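The cup of tea that moved me to Ullalen

I moved to Ullalen for a man, stayed for the bakery, and learned to cook properly only when both of them shut up shop in the same winter. It's a town of 910 people, one servo and a river that smells faintly of mint after rain. The nearest decent supermarket is 60 kilometres off at Ritutwood, over a road the wombats treat as their own. You plan your dinners, in other words, or you eat toast.

For my first year I ate a great deal of toast. I'd come from a flat in the city where I could duck downstairs at nine at night for a lime and a bunch of coriander, and I cooked like someone who could. Out here I'd start a curry, find I had no coconut milk, swear at the cupboard and put the bread on.

Then Oanh Triệu asked me over. She lives three doors up, grows more spring onions than any household needs, and had apparently noticed my bin was mostly crusts. I asked what I could bring and she told me to come hungry and write things down, so I did both. We had rice, a fried egg with crisp brown edges, pickled mustard greens and a spoonful of caramelised fish sauce over the lot – the whole thing took her as long as the rice did. I went home and lay awake thinking about the greens.

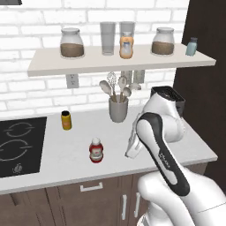
What Oanh has, and what I've been trying to copy ever since, is a short list. She buys the same dry things every month and runs them right down before she buys more. Mine now goes: rice, red lentils, tinned tomatoes, fish sauce, peanuts, palm sugar, dried chillies and an unreasonable amount of vinegar. Eggs come from the Gebretsadik place on the river road, where you leave your money in an ice cream tub and try not to make eye contact with the goose.

I've had failures. My first batch of pickles went soft and tasted of pond. I once bought a sack of chickpeas big enough to sit on (I did sit on it, for most of December, while I shelled broad beans) and I still can't face hummus. But I've driven to Ritutwood only twice since Easter, and one of those trips was for the dentist.

Last week the power went out at dusk and I made lentils on the camp stove, with a lump of palm sugar and the last of the good vinegar. Oanh came down with a torch and a bowl. She said it needed salt, had seconds, and took the rest of the pot home with her.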